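LANTHORPE UNITS: COMMON AREA AND GROUND FLOOR CHECK
Sheet 2717, June
Walked by: Thibault Renaud
Comments to: Veronica Crăciun (office), copy to Alois Imhof
Marks: OK / Fix / Look again / N/A

ENTRY AND HALL

Front door closer. Fix.
Still slams. The last sheet says "adjusted". If it was adjusted, it was adjusted to slam.

Entry mat, edges flat. Look again.
Flat when I got there at 9 am. The back corner lifts as soon as a wheelie bin goes over it and I don't believe the double-sided tape will see out winter. Get the recessed mat priced or stop asking me to tick this line.

Hall lights and switch. OK

Handrail to half landing. OK
Lower bracket screw has been replaced with one of a different colour. It holds.

LAUNDRY

Floor waste clear, grate seated. OK

Washing machine hoses. Look again.
No drips, but the hot hose on the second machine is bent hard against the wall. Malte Pfeiffer says it has been like that for years. I've heard that said of plenty of hoses.

Dryer lint filter. Fix.
Full. There is a sign asking people to empty it, laminated, right at eye level. I would save the money on the next sign.

Slip-rated mat at tubs. N/A
Removed, according to the office, for cleaning. It was also away for cleaning last time.

KITCHEN, SHARED

Smoke alarm test button. OK

Fire blanket, mounted and reachable. Fix.
Mounted, yes. Reachable only by leaning over the cooktop, so you'd be putting your sleeve in the fire to get the thing that puts out the fire. Move it to the wall beside the door. Allow 300 mm clear of the light switch.

Cupboard under sink, chemicals stored upright. Look again.
Feltari degreaser and the Dandow descaler are side by side with both caps loose. I tightened them. Child latch is fitted but doesn't catch unless you lift the door.

Power board behind the toaster. Fix.
Get rid of it. There are 2 wall outlets within reach and the kettle doesn't need an extension.

TILED FLOOR

This is the part everyone wants to argue about, so more notes than usual. Asuka Takagi reported a tile that "gives" when stepped on. The tiler from Preda came through, tapped a few and pronounced the whole lot sound. I'd like to know which few.

Walking surface, trip edges. OK
Straight edge laid over the joints by the doorway, nothing over the 3 mm we use here.

Grout, missing or crumbling. Look again.
Ran a plastic scraper along the doorway joints and got nothing out but dirt. Haven't done behind the fridge, which was full and not mine to move.

Hollow tiles. Look again.
One dull note near the pantry end, marked on the plan with a cross. A dull note doesn't prove much either way, but neither does a quick tap by the bloke who laid it.

Surface finish, residue. OK
No film under the hand. The "streak-free" product the office bought leaves faint marks like every other one I've used, and I wouldn't pay extra for the label.
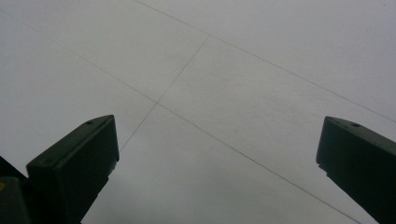
Can a matte floor tile be passed as slip-safe just from its finish?
A matte finish isn't enough to go on. Ask for the slip rating on the tile's data sheet, and if the paperwork has gone missing, get a wet test done on the floor as laid.

OUTSTANDING

Fire blanket and power board first, both before the next check. Door closer after that, and by a different contractor please.

Alois to ask Preda for the tile data sheet in writing. A phone call doesn't count, we've had the phone call.

Laundry mat: back in place or struck off the sheet.

Signed T. Renaud
Office initials: V.C., "received, not agreed re mat"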